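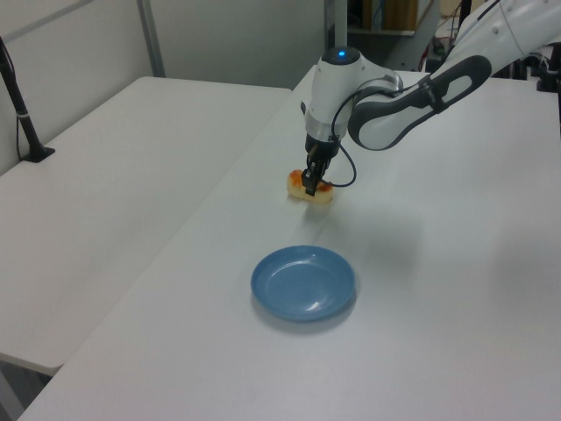

White and gray arm over the table, blue light on.

Moving the mailing list off Totow

Sunday, March 2, 2003

The announcement list has lived on Totow since I set it up, and as of last night it does not. These are my notes on the move, mostly so that I can find them again.

Totow was fine while the list was small. In October they put a cap of 70 messages an hour on outgoing mail. The list has 352 addresses on it, so one invitation to one evening talk took just over five hours to go out. People at the end of the alphabet got theirs after dinner. The last three invitations went out with the wrong room on them, and the correction then had to sit in the same queue behind the original.

I tried two replacements, Hevia and Lollow. Both take a plain text file with one address per line. Hevia also wants a name for each address, separated by a comma, and rejects the whole file if one line is missing it. The error message gives no line number. I found the bad line by cutting the file in half until the error went away.

Lollow accepted the file the first time. It also lets you attach a date to a message and will collect yes and no replies on a web page, so I no longer have to sort them out of my inbox by hand. The reply page has a comment box with a limit of 2000 characters, which should cover "running late, save me a chair."

Settings that mattered:

Reply-to has to be set to the sender. The default is the whole list. Change this before importing anyone.

Archive is public by default. I set it to members only.

Digest mode is off for imported addresses, even for people who had it on before. Totow does not export that flag. If you used to get the digest and now get single messages, change it on your own settings page.

Bounce limit is 5. After that the address is suspended and the owner gets a notice. I left it alone.

The one thing I could not carry over is the old archive. Totow will only show it a page at a time, with a banner in the middle of each message. A small script called Ajayi will fetch the pages and write them out as a single mail file, and it mostly works. It drops attachments and gets the date wrong on anything sent near midnight. I have run it on the last year of messages and will do the rest when I have an evening free.

The old address still forwards for now. I will turn it off once a full month goes by with no mail to it — please update your address book before then. If you have a filter that sorts on the subject tag, it should keep working, as the tag is the same. Filters that sort on the sender will need the new address.

Still to do: the welcome message, which has the old unsubscribe link in it, and the signup form on the front page of this site.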